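Clube de astronomia de Jirum volta a medir estrelas duplas

O observatório escolar de Jirum retoma em março o programa de medição de estrelas duplas, parado desde a avaria da montagem do telescópio principal. A lista desta temporada tem 12 pares, todos visíveis a olho nu ou com binóculos como um único ponto de luz.

Uma estrela dupla pode ser um sistema físico, em que as duas componentes giram em torno de um centro de massa comum, ou apenas um par óptico, com duas estrelas a distâncias muito diferentes que calham na mesma direção do céu. Para distinguir os dois casos é preciso medir, ano após ano, a separação aparente e o ângulo de posição. Se os valores descrevem um arco de elipse, há uma órbita.

O programa é coordenado por Samina Mughal, professora de física, e usa um refrator instalado na cúpula de Sarkance. «Temos medições nossas desde 2000, e em 2 dos pares já se nota a curvatura», diz. «Nos outros ainda não dá para concluir nada, os períodos são longos.»

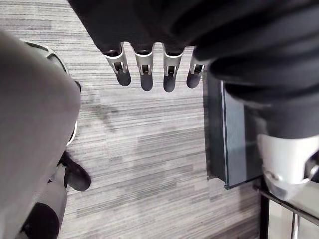 Como se faz a medição

Cada par é registado numa série de exposições curtas, para reduzir o efeito da turbulência do ar. As melhores são somadas e a separação é calculada em segundos de arco. O ângulo de posição conta-se a partir do norte, no sentido do leste, da estrela mais brilhante para a mais fraca.

Com a órbita determinada e a distância conhecida, a terceira lei de Kepler dá a soma das massas das duas estrelas. É um dos poucos métodos diretos para pesar uma estrela – os restantes dependem quase sempre de modelos de brilho e temperatura.

A calibração da escala será feita com um par de referência, repetido no início e no fim de cada sessão. Os resultados são depois comparados com os do grupo de Cestel, que observa a mesma lista com outro instrumento. 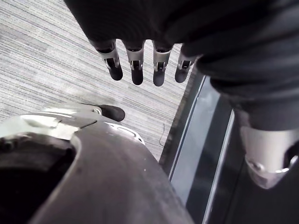
Pormenor da mão robótica, com a ponta de um dedo em borracha preta.

As sessões começam às 21h e estão abertas a alunos a partir dos 13 anos, acompanhados por um adulto. A inscrição faz-se na secretaria do observatório. Em caso de céu encoberto, haverá uma aula sobre redução de dados na sala Jadoon.

Comentários

rui_m: Dá para participar com telescópio próprio? Tenho um refletor pequeno, sem motor.

Observatório de Jirum: Sim, Rui. Para os pares mais afastados serve bem. Traga a ocular de maior ampliação que tiver.

Teresa P.: A minha filha faz 13 em abril, pode ir já em março?

lince77: Falta a lista dos pares no artigo.

Contacto: secretaria do observatório | © Observatório Escolar de Jirum | Voltar ao topo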